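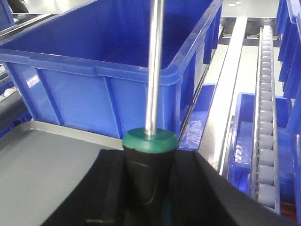 The Second Drawer Down

Every household I have ever lived in has had a drawer, and every one of those drawers has had a screwdriver in it that wasn't supposed to be there. My grandmother kept hers under the dish towels. My college roommates and I kept ours in with the takeout menus, where it slowly picked up a smell of soy sauce. In the house I live in now, a narrow, drafty place at the bottom of Cerurcombe with stairs that complain in every season, the screwdrivers had spread themselves over the years into every room that would have them, and it was only this past April that I finally set out to bring them all home.

I should say at the start that I am not a handy person. I can hang a shelf, and I can take one down again when it's crooked, and between those two skills I have managed fairly well. What I do have is a great fondness for hand tools, and screwdrivers above all the rest. A hammer makes me nervous and a saw makes me tired, but a screwdriver is friendly. You pick it up, you turn it, and something that was loose gets tight. (Or something that was tight gets loose, and you remember too late that you should have put a hand under the battery cover.)

The person who got me going was Randa Saab. Randa runs Cutano, a repair shop tucked in behind the bakery, and she has fixed my toaster, my reading lamp and a music box that my aunt swore was beyond hope. I went in that morning to ask for a small Phillips to replace the one I'd lost, and she looked at me over her glasses and asked how many I had lost before that one.

I said I'd have to think.

"Go home and look first," she said. "You don't need another. You need a place to put them."

It isn't often that a shopkeeper talks you out of a purchase, and I walked home feeling a little scolded and a little flattered, which is how I generally feel after talking to Randa. I made a pot of coffee and got out a big plastic storage bin, and I went from room to room with it on my hip like somebody picking apples.

What a morning that was! The kitchen gave up its share right away, from behind the flour and from the jar with the wooden spoons. There was one on the bathroom windowsill that I'd been using to pop the drain cover. There was one in a coat pocket, and one in the piano bench, where I suppose it had been since we tightened the pedals. The most handsome of them all, a long flat blade with a pear-shaped wooden handle, had been holding the attic window open for so many winters that I'd stopped seeing it as a tool. I put a stick of kindling in its place and apologized to it, out loud, on the ladder.

By lunchtime I had the whole crowd of them spread out on an old bath towel on the dining table, and I sat down with a sandwich and simply enjoyed looking at them. They really are lovely objects when you give them a minute. There's the shine on a good shaft, and the way a handle swells in the middle to fill the palm and then narrows again where the thumb wants to go. The old wooden ones had gone dark with use. The newer ones had the sort of grooved handles that feel grabby even with dish soap on your hands, and colored caps in reds and yellows and greens, bright as hard candy.

I had always assumed the colors were there to make us buy them. Randa set me straight on that when I went back in the afternoon with the bin in my arms. In her shop the colors do honest work. She sorts by them, so that she can reach behind her without turning her head and come back with what she wants. "I don't read the tip," she told me. "I don't have time to read the tip." She has been at that bench so long that she can do most of it by feel anyway, but she likes a bit of green or red at the corner of her eye to tell her she's right.

She went through my collection one at a time, which took a good while because customers kept coming in, and we had to stop for a hair dryer and again for a very sad umbrella. She held each one up to the window and ran a thumbnail across the end. A flat blade with rounded corners got a few strokes of the file and was handed back to me good as new. A Phillips with a chewed-up tip was another matter. She showed me how the edges of the cross had worn down, and how a tip like that rides up out of the screw and chews the screw up in turn, until neither one is any use to the other. That, she said, was probably why I thought I was bad at this. I can't tell you how much it cheered me up.

Two of mine were past saving and she kept them, one for opening paint and one for scraping. The rest came home with me, along with a little bottle of Rivance oil for the shafts with rust on them and strict instructions to use hardly any of it. A drop on a rag, a wipe along the steel, another wipe with a dry rag, and nothing at all on the handle.

As for where they live now, I thought about it longer than the question deserved. I looked at a wall rack, and at a canvas roll from Çınar with a pocket for every size and ties at the end, a beautiful thing that I would have admired and never untied. In the end I cleaned out the second drawer down, the one to the left of the stove, and laid the screwdrivers in it on a piece of felt with their handles all facing me. Long ones at the back, stubby ones in front. The dish towels moved upstairs, to some grumbling from the rest of the family, who still go to the old drawer with wet hands.

The storage bin went out to the porch, where it's collecting hinges. I seem to own a great many hinges.

I did go back to Cutano once more before the month was out, with a pie, and Randa asked how the drawer was holding up. I told her it was perfect, and that everything was in its place, and then I got home and found the long wooden-handled one back up in the attic window. My husband says the kindling kept slipping. I've left it there for now, and put the kindling by the stove.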